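Plostora perforated chopstick holder, reviewed after one winter
Posted by Sunee Intarasuk
Filed under: Small kitchen, Drying and storage

I went looking for a chopstick holder because the old mug kept growing a ring of black gunk at the bottom. Chopsticks went in damp, the water had nowhere to go, and by August I was throwing out a pair every few weeks.

The Plostora is a pink plastic holder with holes through the sides. I paid $36 for two of them at Petchrat, which included postage. They also come in grey, but grey was out of stock.

My kitchen is small and the counter is mostly taken up by the rice cooker and the steamer, so anything that lives out has to earn its place. The rest hangs on the wall. I had looked at a wall-mounted holder from Derinik for $69, but it needed screws and we rent.

Airflow is good. I wash up after dinner, stand the chopsticks in the holder tips up, and they are dry by breakfast. I keep a folded cloth underneath because the water does run out of it, and without something there you end up with a puddle on the bench. A drip tray should have been included at this price.

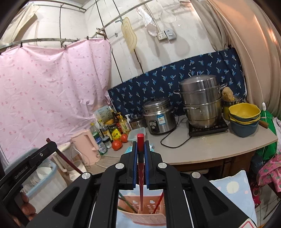
Colour matters more than I expected. We use red and green pairs so people can find their own, and with the old mug they all ended up jumbled at the bottom. They still lean every which way in the Plostora, as there is no divider, but it's easy enough to pick out a matching pair.

Stability is average. With only a few chopsticks in it, it's fine. Add a ladle or a metal spoon and it wants to go over, so my ladle has stayed on its hook. If you want one holder for all your utensils, look at something heavier. My sister has the Visum, which is stainless steel and doesn't budge, but it shows every water mark.

Cleaning is simple. I soak it in hot water with a bit of dish soap for 30 minutes every couple of weeks and go over the holes with an old toothbrush. Rice starch does collect in them if you're lazy about rinsing. No smell so far and the plastic hasn't gone cloudy.

Good: dries properly, light, easy to wash, no installation
Not so good: no tray, no divider, tips over with heavy utensils

I'd buy it again for chopsticks only. Four out of five.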